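6. Setting up the glare filter and the rim grasp planner

Do this section after the wrist camera has been calibrated (Section 4) and before you let Stillix anywhere near a dish you are fond of.

Stillix finds a bowl by looking for its rim. It fits an ellipse to the edge, picks a spot where the two finger pads can straddle the wall, and sends the pose to the planner. This works very well on matte bowls. Most bowls are shiny, and a shiny bowl is full of bright lines that look, to a young edge detector, a lot like rims.

6.1 Turn on the glare filter

1. Stop any running job. The filter will accept changes during a job and then ignore them, which we have listed as a known issue since version 5.

2. Open Perception, then Edges, then Glare.

3. Set Mode to Mask. The other choice, Blend, was kept for people who asked for it loudly.

4. Set Clip Level to 93. Pixels above this percentage of full brightness are dropped before the ellipse fit.

5. Leave Max Blobs at 999. It means "no limit." We could have written "no limit."

6. Press Apply, wait for the status line to turn green, and press Apply again. The second press saves the setting to disk.

Note: If you lower Clip Level far enough, a white bowl will be removed along with its glare. The log will then report a perfectly clean image with no objects in it.

6.2 Check the filter on a tilted bowl

1. Put a glazed bowl in the tray and close the pads on its rim by hand, one pad inside and one outside. Tilt the bowl so the camera looks into it.

2. In the live view, switch Overlay to Raw Edges. Highlights on the glaze will be outlined along with the rim. A colored band on the rim helps the fit, if your dishes happen to have one.
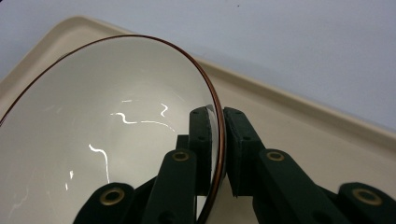
Huiling Dong wrote in to ask why we don't skip the clever filter and use depth instead. Her depth sensor returns holes wherever the glaze shines, she admits, but at least a hole doesn't pretend to be a rim. Fair point. Depth mode is in Section 9, and the holes are in Section 10.

3. Switch Overlay to Masked Edges. Curly lines inside the bowl should go away, and the rim should stay as one smooth curve.

4. If part of the rim goes too, raise Clip Level one step and repeat from step 2.

5. If the overlay traces the finger pads, reload the gripper mask from Tools. Stillix will otherwise plan a confident grasp on itself.

Caution: Keep Auto Execute off during this check. The button is next to Overlay and is the same color. Gaurav Pant has apologized for the layout.

6.3 Set the grasp planner

1. Open Planning, then Grasp, and choose Rim Pinch.

2. Set Approach to Along Wall. The planner will line the pads up with the bowl's wall at the chosen spot.

3. Set Pad Clearance to 5 mm per side for the approach. Thick stoneware may need more.

4. Run Dry Plan. The path is drawn on screen and the arm stays put. Error 1829 means no path was found, or that the license has expired. Check the license first.

5. Run the plan at low speed with one hand on the stop button.

Save the profile under a name you will recognize in October. "test2_final_new" is already taken on every machine we have serviced.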